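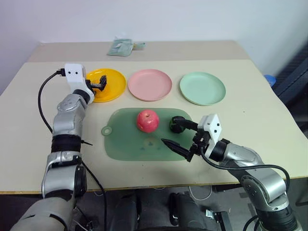 Plates and chopping board on the table.

Subject: Re: [stestden-wills] Perix estate package, has anyone used them?

On October 15, 2020, a list member wrote:

> My aunt has been to one of the Perix talks in Stestden and come home
> very keen. They will write her will, store it, and act as executor so
> that the family "has nothing to worry about". The package is £1,560
> and they say it pays for itself because probate is so dear otherwise.
> She has a house, some savings and two nephews who get on perfectly
> well. It sounded sensible to me. Is there a catch?

I went to one of those talks in January, so I can tell you what I heard. Whether it is a catch depends on how closely you read page four.

The £1,560 covers writing the will and putting it in a cupboard. It doesn't cover acting as executor. That is charged when the time comes, at 2 per cent of the estate, house included, and the person paying it will be in no position to argue. I asked if that was on top of the package and was told it was "a separate service". So on top, then. 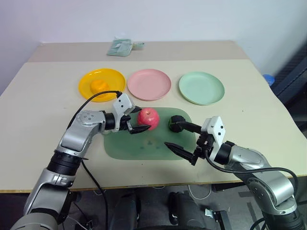
I also asked what would be so dear about probate without them. The speaker put up a slide with a very large sum on it and no source. With a house, some savings and two nephews who speak to each other, a good part of the work is filling in forms and writing to banks. Plenty of people do it themselves, and those who don't want to can pay a solicitor for the bits they get stuck on. If there is inheritance tax to pay, or a business, or a quarrel, I'd say differently. You haven't mentioned any of those.

The other thing I'd look at is who is named. In the sample will they handed round, Perix was sole executor. If the nephews later want to do it themselves, they have to ask Perix to step aside, and I can't find anything in the paperwork that says it will.

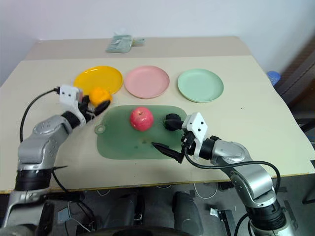 Can a will that names a firm as executor be changed later?

Your aunt can change it whenever she likes while she has mental capacity, by making a new will or a properly witnessed codicil. After she has died it is a matter of whether the firm agrees to give up the job, so the time to sort it out is now.

Somebody on here is bound to mention Hamann, so I will get in first. They quoted me less, but their storage charge is £10 a month, which over a long retirement is a lot of money to keep an envelope dry. Skullanetti did at least put their executor charges in writing before I asked. I still didn't sign, as the letter left them free to change those charges later.

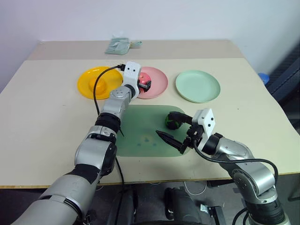
Something orange on the yellow plate.

What I would do in her place is have a local solicitor write a plain will with both nephews as executors, and ask for the price by letter first. They can hire help afterwards if they want it. Ask too whether whoever she uses is regulated, and by whom. Will writers in England and Wales don't have to be, and the brochure I brought home says only that Perix is "fully accredited", without saying who accredited it.

If she has already paid, get her to look for a cancellation period in the terms. It may be short, and it may depend on where she signed. Mine had gone into the recycling by the time I thought to check, so if anyone has kept a copy, please post the wording to the list.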